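Vevano opens its Zudcombe workshop to visitors

Zudcombe, 3 November 2019

Vevano has held its first open day at the Zudcombe workshop, where visitors were shown how the company's robot arms are taught to handle everyday objects. The event was organised with Hedix, which supplies the control software, and places were limited to 30 for each session.

Guests were taken through the workshop in small groups and given time at each bench with the engineers. The steering wheel task, part of the Shawky project, drew the most questions. Its aim is to find out how well an arm with a simple gripper can deal with controls that were made for human hands.

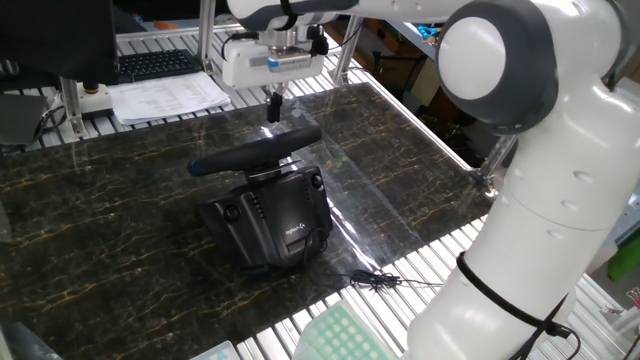
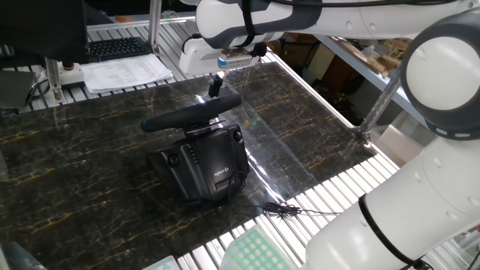

A robot arm with its gripper at the steering wheel on the Shawky bench.
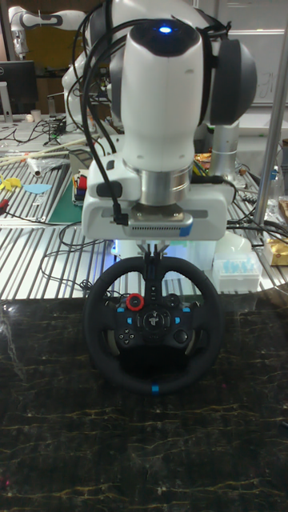 Shawky began in June and is planned to run for 23 months. The team wants to collect 1,000 recorded attempts before it changes the task, and passed the first 500 shortly before the open day. Attempts that go wrong are kept along with the rest and are used in training.

"People asked us why we don't just bolt a motor to the wheel," said Elfriede Prantl, who leads the project at Vevano. "For one wheel, you would. We want an arm that can move on to a lever or a dial without being rebuilt, and a wheel is a hard place to start."

Rosaire Dufour of Hedix gave a short talk on safe working near robot arms and answered questions on training and jobs. "Most of the people I spoke to run small firms," Dufour said. "They wanted to know how long it takes to set up a new task and who in the building would have to look after it."

Visitors also heard about work placements at Zudcombe. These are open to college students in engineering and computing, and no earlier experience with robots is needed.

A second open day is planned for next June. Schools, colleges and local firms that would like to attend can ask for a place through the Vevano front desk - groups should give their preferred session and any access needs when they write.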